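Josora laundry cell, Troridley site: progress report to the Admasu fund
2021-03-04
Prepared by Yabsira Wako

Period covered: set-up and upkeep of the single-arm laundry cell. Work on the second cell at Flallcombe is reported separately.

1. Cell layout

The cell consists of one arm with a two-fingered gripper and a wrist camera, one front-loading washing machine and a cream plastic basket with a brown rim. The machine stands beside a side wall and is powered from the low outlet there. Its position is fixed by marks on the floor. Any shift of more than 8 mm against those marks means the door and drum poses have to be taught again, and this was done twice in the period.

All poses are referred to the latch receptacle on the right of the drum opening. The hinge was used at first but proved a poor reference: its apparent position varied with lighting on the chrome. The latch is small and dark against the white panel and is found reliably by the wrist camera.

The start pose for every unloading cycle has the door fully open and the fingertips together near latch height, with the basket below the opening. 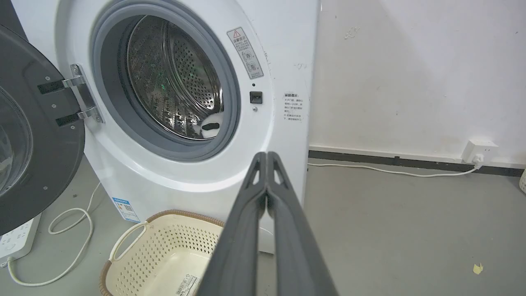
Flallcombe asked whether the latch would still serve as a reference once the door had been slammed a few hundred times, and suggested measuring it against the panel screw every month. We agree with this. The check was added to the upkeep sheet and takes a few minutes. No movement has been found to date.

2. Running record

The cell completed 1152 cycles in the period. Of these, 205 were stopped by the operator or by the force limit. Most of the stops came before the change to the finger approach described below.

3. Gripper

The original approach brought the fingers in at a low angle and they touched the lower lip of the gasket. No cut was found in the rubber, but the contact tripped the force limit. The approach was raised and the fingers now stay closed until they are past the lip.

Finger opening is checked at the start of each shift. The arm is parked in front of the machine, the fingers are opened slightly and the gap between the tips is measured. If the gap is out of tolerance, the finger screws are tightened and the zero is set again.
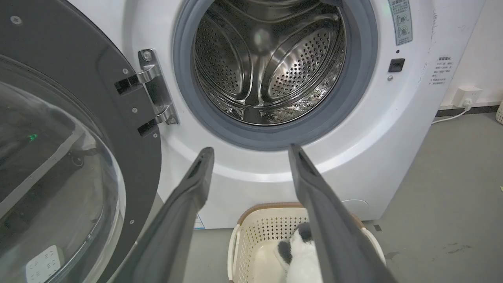
The grooved inner faces of the tips collect lint and are brushed out at the same check. One set of fingers was replaced after 314 cycles owing to play at the root. The second set is still in use.

4. Camera

The wrist camera was recalibrated after the finger change. Glare from the steel drum remains the main source of poor depth readings. Exposure has been reduced, which helps at the back of the drum but makes dark items harder to separate from the gasket.

5. Next period

Spare fingers are on order. A fixed stop for the basket will be fitted, and the power cord will be clipped to the skirting. The revised upkeep sheet will be sent to Flallcombe for use on the second cell, with a joint review in June.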